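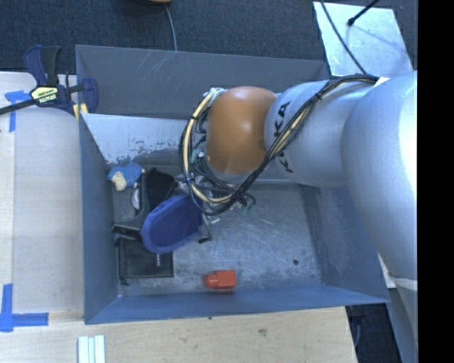 KUKA arm over the grey bin.

Home | About us | Classes | Repairs | Visit | Contact

About Butetti

Bookbinding and paper repair. Family bibles, cookery books with the spine gone, parish registers, theses, one-off notebooks, the odd comic. If it has pages we'll have a look at it.

Started by Berhanu Assefa at his kitchen table, then the spare room, then the garage until the damp got into the board. Now we have a proper workshop at 12 Leemans Yard, up the ramp and through the green door. The bell is on the left and it does work, just quiet. Give it a second push.

There are nine of us now. Most part time. Two came as students on the evening course and never really left.

What we do

Mostly repairs. Reattaching boards, new spines laid over old ones, torn pages mended with thin Japanese paper and wheat starch paste. We keep the original cover wherever we can, even a tatty one. People often ask for it to look new and then go off the idea once they've seen a before and after side by side. Up to you though, it's your book.

New bindings as well. Cloth, half leather, full leather if you have the patience for it. Leather is slow. Guest books, wedding albums, dissertations (soft deadline please, not the night before). Short runs up to 100 copies, folded and sewn by hand. Anything bigger we pass on to a trade binder and will tell you so on the phone.

Boxes. Forgot boxes. Drop-back boxes and slipcases made to measure, for books too far gone to handle much or just too nice to leave out. Letters and photographs too.

What we don't do: valuations. Please stop asking Berhanu on the stairs! He doesn't know what your atlas is worth. Also no mould, or not until it has been looked at outside first. If a book smells strongly of cellar, ring before you bring it in and don't open it on the bus.

How it works

Bring the book in, or send a few photos by e-mail. Cover, spine, inside front, the worst page. We write back with a price or say we need to see it. Estimates are free. Half to start, half on collection.

Waiting time changes a lot. Autumn is bad, everyone wants things for Christmas. Early spring is quiet and a good time for big jobs. We'll give you a month when you drop off and ring if it slips. It does slip sometimes, paste dries when it dries.

Posting books: wrap them in something soft, then a box, then something stiff against the corners. No elastic bands. Sticky tape nowhere near the paper, we spend enough of the week getting old tape off.

Classes

Evening course, beginners, runs for 12 weeks. You'll make a pamphlet, a sewn notebook, a case-bound book with rounded spine and a box if there's time at the end. Usually there is. Tools lent, materials included, bring an apron and something to tie your hair back. Knives are sharp and get sharper.

Saturday workshops are shorter, one thing each: marbling, paste papers, Coptic sewing, simple repairs. The marbling one fills up first every time. It's messy, old shoes. Next lot of dates goes up in June.

School groups welcome, upper primary and older. We've had classes in from Zurkden and they were very good with the bone folders, better than some adults to be fair. Teachers should write well ahead as the big bench only takes so many.

Materials

Cloth and board come from Clumero, who have supplied us since the garage days and still put up with our small orders. Paste we cook ourselves, in a saucepan, most mornings. Offcuts go in the box by the door, help yourself, good for bookmarks and kids' projects. Leather scraps too when we have them.

Visiting

Weekdays, mornings are best. Closed over lunch, we do need to eat. There's no parking in the yard itself so try the road behind, and mind the bollard. Step-free by the ramp but the toilet is up a step, sorry, on the list with the landlord. Dogs fine if they keep off the paper racks.

If you want a particular person to see your book say so when you ring, not everyone is in everyday. Berhanu is generally here untill the afternoon and does the older leather himself.

Print this page | E-mail this page

Last updated: Sunday, February 8, 2026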